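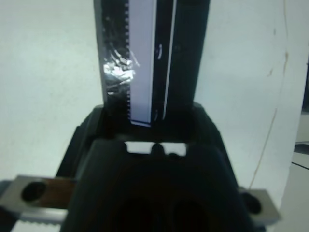
A flat metal plate, brushed to a light grey.

Home | News | What's On | Past Issues | Join Us

Keeping the kitchen drawer in order, and other news from the Umthorpe repair evenings

Well, July has come round again and with it the longest evenings of the year, and I had fully meant to write you a short piece this time. Those of you who have been reading since the beginning will know how that usually goes, so put the kettle on and I'll do my best.

I want to talk about knives. Kitchen knives, I mean, the ordinary ones that live in a drawer with the potato masher and the string, because at our last evening in the Umthorpe hall we had more of them through the door than anything else, toasters included. Morfudd Morris had put a line in the parish sheet saying we would be sharpening from half past six, and by twenty to seven the queue had gone past the coat pegs and out as far as the bins. I have never seen so many tea towels with something pointy rolled up inside them! (Thank you all for wrapping them so well, by the way. Please carry on doing that.)

Arwel Howells did the sharpening, with Soledad Manzano beside him on the second stone, and between them they kept going until the light went. Arwel learnt on his uncle's chisels and he is very firm on the matter of water. He soaks his stones in a washing-up bowl before he starts and he won't be hurried over it, even by Berwyn Mathias, who had brought a bread knife and wanted to be home for the cricket highlights. Bread knives, I'm sorry to say, we can't do. The teeth want a different tool altogether and we haven't got one yet.

For everybody who asked me to write down what Arwel was saying, I have had a go. Soak the stone until the bubbles stop coming. Lay it on a damp cloth so that it can't wander about the worktop. Hold the blade at a low angle, low enough that you could just slide a couple of pound coins under the back of it, and push it along the stone as though you were trying to shave off a very thin slice. Keep the angle the same all the way to the tip, where everybody lifts their wrist without meaning to. Do one side until you can feel a tiny roughness along the opposite edge, then turn it over and do the other. Go across the edge with your thumb when you are feeling for it, please, and never along.

After that comes the finer stone, and then a few light strokes on the back of an old leather belt, and then a tomato. Soledad had brought a whole bag of tomatoes from her greenhouse for testing, and we ate the results with salt and some of the bread that Berwyn had brought his knife to cut. I went home with a paring knife I'd been cursing since Christmas and went through an onion with it that same night in a sort of happy daze.

Now, storage. If you've gone to the trouble of getting a good edge, don't throw the knife straight back in with the spoons. A block is lovely if you have the room, and a magnetic strip is lovely if you haven't got small grandchildren. If you are a drawer person, as I am, Aled Beddoe showed us how to make a sheath out of a cereal packet and a bit of brown tape, folded round the blade and left open at the handle end. Mine says cornflakes on it and has held up very well so far. And keep your good knives out of the dishwasher, where they knock about against the plates and the handles suffer terribly.

A few bits of housekeeping while I have you. The raffle made 100 pounds, which is a marvellous sum for one evening and will go towards a new set of stones, as one of ours now has a dip in the middle you could keep an egg in. The two prizes went to the Edwards family at the top of the hill and to a gentleman who left before I could get his name, so if you have ticket number 4, pink, there is a fruit cake here for you and I can't promise to leave it alone for ever.

Morfudd would like it known that somebody has gone home with her umbrella, the green one with the wooden handle, and has left a black one in its place. She isn't cross. She would just like hers back before the weather turns.

Next time we are having a go at garden shears and secateurs, which Aled is going to lead. Bring them with the worst of the mud off if you can, and bring a rag and an old toothbrush too, for getting at the sap around the spring. We can manage four people at the tables at once, so do ring Morfudd and put your name down for a slot. Doors open at half past six as before, tea is in the big pot, and Soledad says there will be plums if the wasps leave her any.

If you fancy learning the stones yourself, Arwel would be very glad of another pair of hands. You don't need to know anything beforehand, and he'll start you off on a butter knife.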